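Section 2: First oiling of your worktop

For tops supplied by Dillitz and finished with the Prikura two-part oil. Read to the end before opening any tin. Once the parts are mixed the clock is running.

Top already oiled at the shop? There's a green sticker on the underside. Skip to Upkeep.

What's in the box

Prikura part A, oil, 250 ml
Perron hardener, part B, small bottle with the red cap
Grirkex pads, white and tan
Sanding sheets, 200 grit
Gloves, one pair. You'll want more.

Not in the box: lint-free rags, a mixing cup, stir sticks, masking tape, a metal bucket with a lid, water to go in the bucket.

CAUTION. Oily rags can catch fire on their own. Bucket of water, lid on, every rag, every time. Do not leave them balled up on the bench or drop them in the kitchen trash. Same goes for the pads once they've had oil on them.

Getting the top ready

1. Let the top sit in the room where it will live. Two days. Unwrapped, both faces open to the air, up on blocks or already on its frame. If it stays wrapped on one side it will cup.

2. Check the edges for shipping dings. Small dents: drop of warm water, wait, sand once dry. Splits: stop, call us.

3. Sand with the 200 grit, along the grain. By hand is fine. Power sander is fine too, light pressure, keep it moving. End grain needs longer than you think.

4. Vacuum. Then wipe with a dry rag. Do not use a tack cloth, the wax in some of them leaves spots.

5. Tape off anything the top is bolted to. Metal frames especialy. Oil dries on black aluminum as a dull brown smear and it's a pain to get off.

Note: tops longer than 39 inches, do the mix in two lots. One lot will start to go off before you reach the far end.

Mixing

6. Shake part A hard. The solids sit on the bottom like mud. If your stir stick comes up with a blob on it, shake more.

7. Pour part A first, then part B. Two parts oil to one part hardener, by volume. Not by weight. Mix slowly so you don't whip air into it, scrape the sides and the corners.

8. Leave it to stand for a few minutes, then stir again.

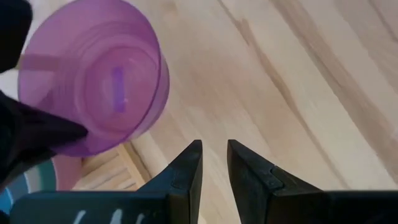
Ratio is where most first tries go wrong, too much hardener and the oil drags, too little and it stays tacky all week. Mark your levels on the outside of the cup with tape before you pour. Use something you can see through. A cheap plastic cup like the purple one does the job: the walls are translucent, so the line where the oil stops can be read from outside, and the thin ridges running around it give you something to line the tape up with. Check that the cup stands level first. Tilt it and your reading is off. Paper cups are ok in a pinch but you're pouring blind. No foam cups, the hardener softens them. Whatever you use, it doesn't go back in the kitchen afterward.

Note: mixed oil can't be saved. Don't tip it back in the tin, it'll set the lot.

Oiling

9. Gloves on, windows open. Room between cool and comfortable. Not in direct sun. In July do it first thing, before 9 am, or the oil flashes off before you can work it.

10. Underside first. Yes, really. A top sealed on one face only will move. Underside doesn't have to be pretty, one coat, wiped. If it's already fixed down and you can't turn it, get at what you can from below with a rag.

11. Pour a small puddle on the face, spread with the white pad. Thin. Work a strip along the full length, then the next strip, overlapping a little.

12. Watch for dry patches. They look pale and flat next to the rest. Add oil there, only there.

13. Ends and edges. End grain drinks it, go back over it until it stops.

14. Wait for the oil to get slightly grabby under a gloved finger. Then wipe off everything you can with clean rags. Everything. Oil left sitting on the surface doesn't cure right, it goes gummy and collects lint.

15. Last pass with the tan pad, dry, light. Evens out the sheen.

16. Rags and pads in the bucket. See caution at the top of this section.

Second coat

17. Next day, run your hand over it. Raised grain feels like fine stubble. Knock it back with a worn piece of the 200, no pressure, vacuum, wipe.

18. Repeat 6 to 16 with half the amount. The wood takes a lot less the second time.

A third coat only if it's going next to a sink. Otherwise you're wasting oil.

Waiting

Dry to touch overnight. Light use after 2 days. Full cure takes longer, so for the first week no water left standing, no rubber feet, no cardboard boxes, no tape stuck to the surface. Things that clamp to the edge: pad the jaws with a scrap of cork or felt. Things that bolt to the frame and not the wood can go back on as soon as the tape's off.

Cables are fine resting on a cured top. On a fresh one, black jacketing can leave a mark, so prop them up or hold off plugging things in.

Light-colored woods will go a shade warmer with the oil and a bit more over the first months. If half the top has been covered by equipment there'll be a line when you move it. Evens out on its own mostly.
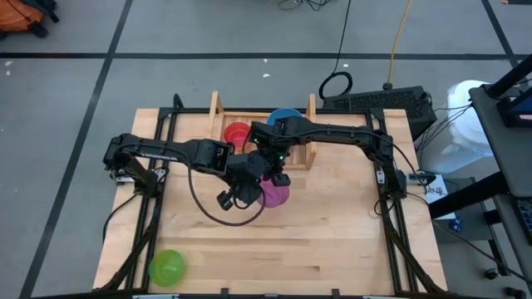
Upkeep

Wipe with a damp cloth, dry after. No bleach, no scouring powder, no furniture spray with silicone in it (makes the next coat fish-eye).

Water test twice a year. Few drops on the busiest spot. Beads up, leave it alone. Soaks in and goes dark, time for a coat. Single coat is enough, no sanding unless it's rough.

Scratches: 200 grit along the grain, just past the scratch on both sides, then oil the patch. It'll look darker for a day or so and then blend in.

Black rings: iron and damp. Wet can left on the wood, usually. Oxalic acid cleaner, follow the label, rinse well, let it dry out compeltely before oiling.

If something went wrong

Still sticky after three days. Excess not wiped, or short on hardener. Rub down with fresh mixed oil on a white pad, the new oil loosens the old, wipe hard.

Shiny spots. Same cause. Same fix.

White haze. Damp room, or the wood was wet from a dent repair. Usually clears by itself. Give it a week.

Pad falling apart. Wrong side down. Printed side goes up.

Missing parts or a split top: write to Sille Damgaard at the Dillitz service desk, with the order number from the sticker and a photo of the end grain. Keep the packaging until you hear back.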